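Bavia Frühstücksstation, Grillplatte und Topf auf gemeinsamer Basis, Mintgrün

Startseite > Küchenkleingeräte > Frühstück > Kombigeräte

Hersteller: Bavia
Vertrieb: Pakell Haushaltstechnik
Bauform: Tischgerät, quer
Farbe: Mintgrün, matt
Verfügbarkeit: auf Lager, Versand ab Fr 17. September

Produktbeschreibung

Die Bavia Frühstücksstation ist ein elektrisches Kombigerät zum Braten und Kochen kleiner Mengen. Auf einer durchgehenden Basis liegen links die Grillplatte mit aufliegendem Deckel und rechts der zylindrische Topf. Beide Garstellen werden über einen gemeinsamen Netzanschluss versorgt und können einzeln oder gleichzeitig betrieben werden. Das Gerät ist für Haushalte mit ein bis zwei Personen, Teeküchen und Ferienwohnungen ausgelegt. Für den gewerblichen Dauerbetrieb ist es nicht zugelassen.

Das Gehäuse ist flach und lang gestreckt, die Ecken sind gerundet. Deckelgriff und Topfrand sind metallisch glänzend ausgeführt und setzen sich von der matten Oberfläche ab.

Grillplatte

Die Platte ist antihaftbeschichtet und fest mit der Basis verbunden. Der Deckel schließt bündig über der Garfläche und wird am gebogenen Chromgriff angehoben. Geeignet für Spiegeleier, Speck, Pfannkuchen, Toast und Gemüse in Scheiben. Vor dem ersten Gebrauch die Platte mit einem feuchten Tuch abwischen, dünn einölen und 7 Minuten ohne Gargut aufheizen. Eine leichte Geruchsbildung ist dabei normal. Metallbesteck beschädigt die Beschichtung. Kratzer durch Metallbesteck sind von der Gewährleistung ausgenommen.

Topf

Der Topf hat gerade Wandungen und einen schmalen Edelstahlrand. Er dient zum Kochen von Eiern, Haferbrei, Suppe und Nudeln sowie zum Erwärmen von Milch. Zum Ausgießen und Reinigen wird er von der Basis abgenommen. Die maximale Füllhöhe ist innen markiert und darf nicht überschritten werden. Bei stärkehaltigem Gargut höchstens bis zur Hälfte füllen. Der Topf ist ausschließlich für die zugehörige Heizstelle bestimmt und darf nicht auf Gas-, Ceran- oder Induktionskochfeldern verwendet werden.

Glasdeckel

Zum Topf gehört ein runder Deckel aus klarem Glas mit umlaufendem Edelstahlband. Der Knauf ist dunkelgrün, rund und mittig verschraubt. Die Schraube ist nach längerem Gebrauch auf festen Sitz zu prüfen und handfest nachzuziehen. Den Deckel heiß nicht unter kaltes Wasser halten. Deckel mit Absplitterungen oder Rissen sind auszutauschen.

Bedienung

Jede Garstelle hat einen eigenen Regler. Die Kontrollleuchte brennt während des Aufheizens und erlischt bei Erreichen der eingestellten Temperatur. Richtwerte für den Topf, gerechnet ab Kochbeginn:

Eier, hart: 9 min
Haferbrei: 7 min
Kartoffeln, gewürfelt: 14 min

Die Werte gelten bei aufgelegtem Deckel und können je nach Menge und Ausgangstemperatur abweichen.

Aufstellung

Gerät auf eine ebene, hitzebeständige Fläche stellen. Über der Grillplatte muss genügend Raum bleiben, um deren Deckel vollständig zu öffnen. Abstand zu Wänden mindestens 14 cm. Nicht unter Hängeschränken betreiben, Dampf kann die Unterseiten aufquellen lassen. Die Netzleitung darf nicht über die Tischkante hängen und nicht mit dem Chromgriff in Berührung kommen.

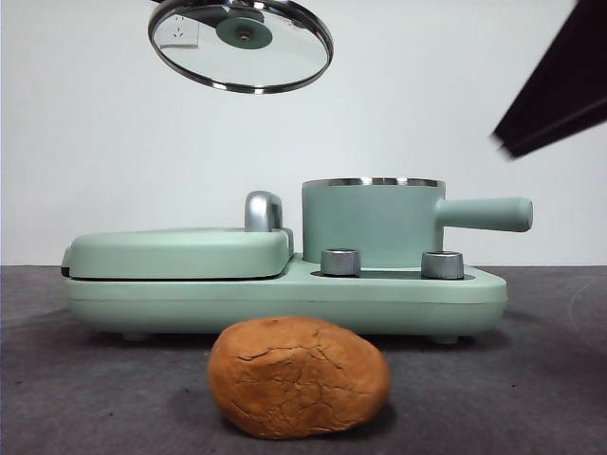 Reinigung und Pflege

Netzstecker ziehen und das Gerät vollständig abkühlen lassen. Topf und Glasdeckel mit warmem Wasser und mildem Spülmittel reinigen. Die Grillplatte feucht auswischen, angebackene Reste mit etwas Wasser einweichen. Die Basis niemals eintauchen. Kalkflecken am Edelstahlrand lassen sich mit verdünnter Zitronensäure entfernen. Scheuermittel und Stahlwolle hinterlassen auf der matten Oberfläche bleibende Spuren. Spülmaschine: Glasdeckel ja, Topf nein.

Lieferumfang

Basis mit Grillplatte und Deckel
Topf
Glasdeckel mit Knauf
Netzleitung
Bedienungsanleitung (Deutsch, Englisch)

Ersatzteile und Zubehör

Glasdeckel, Knauf mit Schraube und Topf sind einzeln erhältlich. Der Dämpfeinsatz Plilano ist passend zum Topfdurchmesser, aber nicht im Lieferumfang enthalten. Deckel der Serie Ellwood haben einen abweichenden Randdurchmesser und sitzen nicht dicht auf.

Gewährleistung und Service

36 Monate ab Kaufdatum auf Basis, Regler und Heizelemente. Verschleißteile und Glasbruch ausgenommen. Rücksendungen nur im gereinigten Zustand und mit Kaufbeleg. Technische Rückfragen bearbeitet Hanyu Cai, Kundendienst Pakell. Bei Ersatzteilbestellungen bitte die Typennummer von der Geräteunterseite angeben.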